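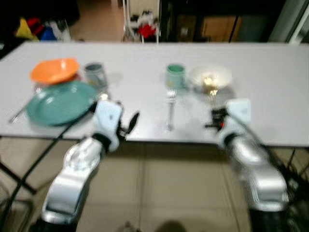
Chapter 7
Setting and Sharing: The Household Meal

Introduction

A meal taken at home is one of the most frequent social events in ordinary life, and one of the least recorded. Weddings and funerals leave registers, photographs and receipts. A Tuesday supper leaves very little. For this reason, students of domestic life have often had to rely on inventories, cookery books and the memories of older people, each of which gives only a partial account.

This chapter considers the household meal as a form of social organisation. It asks who prepares food, who serves it, in what order people are fed, and how these arrangements change when working hours, housing or income change. The main evidence is drawn from the Lulthorpe Household Survey, in which 840 households kept a written record of their evening meals for 2 weeks in October. Where comparison is useful, reference is made to the smaller study carried out in the port district of Larkia, which covered 100 households.

By the end of the chapter you should be able to describe the difference between a served meal and a shared meal, explain why the evening meal moved to a later hour in many Lulthorpe homes, and discuss the strengths and limits of the meal diary as a source.

7.1 Served and shared meals

In a served meal, one person divides the food and hands a portion to each of the others. In a shared meal, the food is placed within reach and those present help themselves. Most households use both forms. A stew may be served from the stove while bread and salad are passed from hand to hand.

The distinction matters because serving carries authority. The person who divides the food decides, within limits, who receives more and who receives less. Vlachou found that in Larkia the server was usually the person who had cooked, but that on Sundays the task often passed to the oldest person present.

Tableware is a useful guide to these customs. Large plates and deep bowls suit food that is passed round, and an individual place setting suggests that portions are expected to be separate. 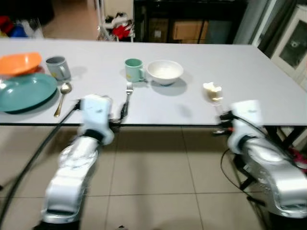 Tassanee Kaewsai objects that the two terms are too tidy, and that in the homes she visited the same dish was served to the children and shared among the adults at a single sitting. Her point is taken up again in section 7.4, where mixed forms are treated separately.

7.2 The hour of the meal

Key terms: evening meal, shift pattern, second sitting

Diary entries from Lulthorpe show that the hour of the evening meal followed the working day of the last adult to return home. Households with shift workers frequently held a second sitting, and recorded it as a separate meal.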